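The badge that ate the sidebar

Open any hobby blog of a certain age and look down the right-hand side. Past the archive list and the search box you will find them: the awards. Little square badges with ribbons on, each saying that the blog is lovely, or versatile, or has been nominated for something. Click one and, more often than not, you land on a page that sells hosting.

I spent a month following these badges back to where they came from, and I have come away less charmed than I was.

The system is simple enough. A site makes a badge and writes to a few hundred bloggers to say they have made its list of the best. The blogger is flattered, pastes in the code, and so puts a link to the site on every page of the blog. Salta, a directory whose front page promises "hand-picked voices", lists 124 winners in its knitting section alone. I read them all. Over 30 had not posted in two years, and one was a shop selling garden sheds.

Salta's reply to my email said its judges look at "quality and passion". It did not say how many judges there are, and a second email got the same two words back.

Then there is weight. A plain blog I set up for testing loaded in well under a second. With six award badges in the sidebar it was asking four different servers for pictures, and one of those servers, belonging to a widget maker called Hovland, was also setting a cookie that I had not agreed to and could not find mentioned in its terms. Hovland calls this "badge health monitoring". I would call it counting my readers.

Bloggers I wrote to were divided. Of the 105 who answered, 68 still had at least one badge up, mostly out of habit. Several said they had met good friends through the older kind of award, the sort passed from one blog to another with a list of questions to answer. I believe them. Those awards were chain letters, but they were chain letters between people who read each other.

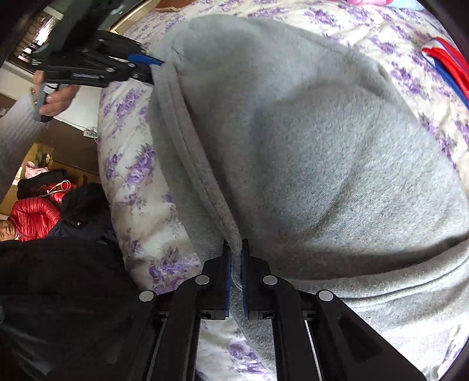 STIRKISECK, March - The newest version does away with the picture altogether. Ornum, launched here this winter, offers a "living badge" that changes colour as your blog gains visitors. It is free for the first year. The price after that is not on the website, and the sales desk would only say that it depends on the blog.

I tried it for a week. The badge went from grey to green on the Tuesday, a day when my own figures showed no visitors at all apart from me. When I took the code out, the blog looked bare for an afternoon and then it looked fine.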